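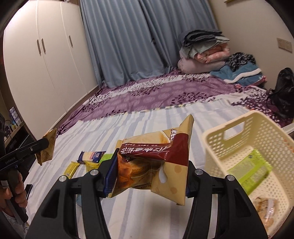

## 4. Segmentation and Planning with Deformable Packages

The planner described in Section 3 expects a sequence of sub-tasks, each with a start, an end and one object of interest. Human demonstrations do not come in this form. A person who sorts household goods with two hand-held grippers will often begin the second grasp before the first object is released, and the two hands then share one period of time in which neither can be treated alone. In this section we explain how Multus, our software layer between the recorded demonstrations and the planner, divides such periods, and which errors remain.

### 4.1 Contact state from the wrist view

Each gripper carries one camera, and the video is resampled to 20 frames per second before any other processing. For every frame we estimate three quantities: the opening of the jaws, the presence of an object between them, and the region of the view which moves together with the jaws. The first quantity is easy to obtain. The jaws always appear in the same lower part of the view, so a small regression network is sufficient.

The second quantity is more difficult when the object is a soft package. A rigid box stops the jaws at a width that is nearly constant, and one can read the contact directly from the opening. A bag of snacks behaves differently. It folds, its upper flap can turn away from the fingers, and the jaws continue to close while the bag is already held. Figure 4, at the head of this section, is a typical case of this: the package between the near jaws is twisted and crumpled, and its outline has little in common with the outline of a package lying flat on the sheet. A detector trained only on flat packages gave us low confidence exactly in the frames where the grasp was most certain.

We therefore stopped using the object class for the contact decision. Instead, Multus compares the motion inside the region between the fingers with the motion of the background. If the inner region stays fixed relative to the jaws while the background moves, the object is considered held. If the camera itself is at rest, the test gives no information, and the last known state is kept. This rule is simple, but it needs a good mask of the fingers. In our first version the narrow blue pad on the inner face of the finger was often joined to the object mask, because its ribbed texture gives many stable feature points. The pad is now a separate class in Feltero, our labeling tool, and its points are removed before the motion test.

### 4.2 Two hands in one view

The lens has a wide angle, and for this reason the second gripper is frequently visible from the camera of the first. We consider this an advantage. It permits us to check the time alignment of the two recordings without an external clock, and it gives a rough relative pose of the hands. It also brings one problem. In Figure 4 both grippers hold a package at the same moment, and the two packages have similar tan tones. A tracker based on appearance can exchange them, mainly when one passes in front of the other.

Our solution is to assign each held package to a jaw, and never to a color. A track which starts inside the contact region of one gripper remains with this gripper until a release is detected by the same gripper. Appearance is used only for objects that rest on a surface. When the far gripper carries an object, Multus marks this object as "held by other" and the planner is not allowed to select it as a target. Before we introduced this mark, the planner would sometimes propose a grasp on a package which was already in the air -- a plan that is correct in geometry and useless in practice.

The hand of the operator is also masked. It provides a helpful cue for the position of the far gripper, but the robot has no such hand at execution time, and we did not want the policy to depend on it.

### 4.3 Target regions and partial occlusion

After a grasp is segmented, the planner needs a list of remaining objects and a list of candidate regions for placing. In the situation of Figure 4, four packages lie on the striped sheet, one of them partly hidden, and two more are inside a basket on the right. The system must keep these groups separate. Both groups are visible, both consist of packages that can be grasped, and only the location makes the difference between them.

We represent a container by its rim and by the area the rim encloses. Objects whose support point falls within this area receive the state "inside". For a perforated basket wall the depth estimate is unreliable, as the small holes let the background through, so we fit the rim first and ignore the depth of the wall completely. The fit fails if less than one third of the rim is visible. In that case the container is kept from the previous frames for two seconds and then dropped.

Partly hidden objects are entered in the list with a low priority. The planner can order a package behind another one, but cannot choose it as first target until its visible area has grown. We tried also to complete the hidden shape with a learned model from Plurnix, our simulation environment. The completed shapes looked plausible, yet they were too stiff for bags, and the grasp points computed from them were often in empty space. This component is switched off in all results of the paper.

### 4.4 Results and remaining errors

The set contains 3,874 episodes, of which 387 were held out for testing. A further 444 episodes had been rejected before the split, most of them for a loss of synchronization between the two hands. As baseline we use the opening-threshold method of our earlier system, Avotiņš, with its threshold tuned on the training part.

The motion test improves the detection of the grasp start for soft packages clearly, and it makes almost no difference for rigid ones. Release is still the weak point. When a bag is lowered slowly on a cloth surface, the cloth can move with it, and the background estimate becomes wrong for several frames. The detected release is then late, and the planner receives a place position that is slightly displaced in the direction of the retreat. Ningsih Santoso proposed to run the release test backward in time, from the first frame in which the jaws are certainly empty. This removed the larger part of the delay in offline processing, but it cannot be used during online execution, where the forward test remains in place.

A second group of errors comes from strongly patterned surroundings. Bedding with large printed motifs produces object proposals which persist over many frames, and a few of them survive until the planning stage. We filter them by requiring that a proposal has changed its position relative to its neighbors at least once in the episode, or has been classified as a package with high confidence. The thresholds for both conditions are given in Table 3.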